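2025-09-08
Reading time: 2 minutes

The Orden letter went off this morning, 17 signatures on it, and I was asked at lunch whether I was pleased. I said I'd be pleased when somebody in a ministry read past the second paragraph.

It calls on the government to go back to the table with Orden and get a fuller agreement than the one from May. Fair enough. But I have read it four times now and I still can't find the place where it says what fuller means. Inspections, yes, everybody is for inspections. How often, by whom, and what happens when the gate stays shut? There was a line on that in the draft I saw on Thursday and it has gone. I assume it went so that the last two names could be added, both from the side that wanted no talks at all. They can now say they backed a tough deal, and the others can say they backed a deal. The same sheet of paper does for both.

The May text runs to 781 pages with annexes and I would bet my bus fare that few of the signatories have opened the annexes. The whole quarrel over the Trernex site is in there, in a table with footnotes. Orden reads the footnote one way and we read it the other. A letter won't shift that.

Felt sour about it all afternoon and got little done. Tea at four, then back to the annexes. 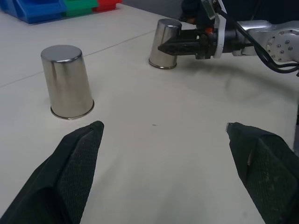
Steel cup, upside down.

Went to the evening talk at the Dovlow Institute in spite of myself. The speaker had a slide with sanctions on one line and Orden's exports on another, and wanted us to see the second falling because of the first. It started falling two years before the sanctions came in. I put that to him and he said it was a complicated picture. So why draw it with two lines?

Better was the woman behind me, who asked what Orden would be given in return. Long pause. He talked about "a pathway", which I wrote down and underlined. I have heard of pathways for 20 years and have yet to see where one comes out.

The Khasawneh paper is supposed to deal with exactly this, step for step, who lifts what and when. I've only had the summary, and summaries always sound sensible. Have asked for the full thing. If the timetable is left to "further discussion" I shall put it on the pile with the rest.

Radio at ten called the letter a breakthrough across party lines. They read out the first paragraph and went to the weather.

Must ring about the boiler. Annex four tomorrow, and check the date on that footnote.

Contact | Copyright 2025, all entries | Back to top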